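Gullwood Neighbors Help Board
Home > Environment and Waste > Repair, Reuse, Recycling

What to do with a whole box of old batteries and two dead power tools?

Posted by Iva, 10 December 2023

Hello to all. I moved to Gullwood in March and I am still learning how the waste rules work in this town. In my country we have a red box for batteries in every food store, but here I did not find one yet.

My situation is the following. I have a shoe box with small batteries, mostly the normal AA type, which I collected over many years because I did not want to put them in the trash. I counted them last night and there are 77. I also have two cordless drills that do not charge anymore. Their battery packs are the lithium kind.

I called the town office and they told me that the normal batteries can go in the household trash. Is it really so? I want to do the correct thing for the soil and the water, but I also do not want to drive very far with the car for a shoe box, as this is also not good for the environment.

Second thing, is there any place that repairs such tools? The motors are still good, I think. Only the packs are dead.

I keep everything in the spare room for the moment, next to the wall, and I would like to have this corner free before the winter guests come.

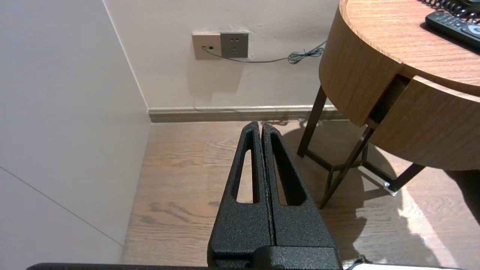

Answers to this post

Palacios
Member, 200 posts

Welcome to Gullwood, Iva. The town office told you the rule as it is here, but I would still not do it. Please separate the box first. The AA ones go in one bag, and anything that says lithium or "Li-ion" goes in another. On the lithium ones you put a piece of clear tape over the metal contacts. These must never go in the trash or in the curbside bin, because they can start a fire in the truck when they are crushed.

The county drop-off on Didau Road takes both kinds from residents. You enter by the second gate, the first one is only for yard waste. Bring something with your address on it. They are closed at lunch -- I made this mistake once and waited in the car for a long time.

About the driving, I combine it with my grocery trip, and I take also the paint cans of my neighbor. Then it is one trip for several things and it does not feel so wasteful.

For the drills, look first if the maker still sells the pack. With a new pack the tool can work for many more years, and this is better than any recycling. Please do not open the old packs yourself.

gullwood_1632
New member

just put the AAs in the trash, its legal. the drills go in the metal pile

Didau
Member

I must correct the answer before mine. The drills should not go in the metal pile with the packs still inside. Take the packs out first, then ask at the electronics window, which is on the left side after the scale. They accept the drill body there.

I would also ask at the library about the repair evening. They do not fix battery packs, but one time they found for me that only the charger was broken and the pack was fine. So bring the charger also, Iva -- it is possible that you have two good drills and one bad charger.

For the future, rechargeable AA batteries are worth the money if you use them in toys or flashlights. In a smoke alarm I use only the type that is written in its manual.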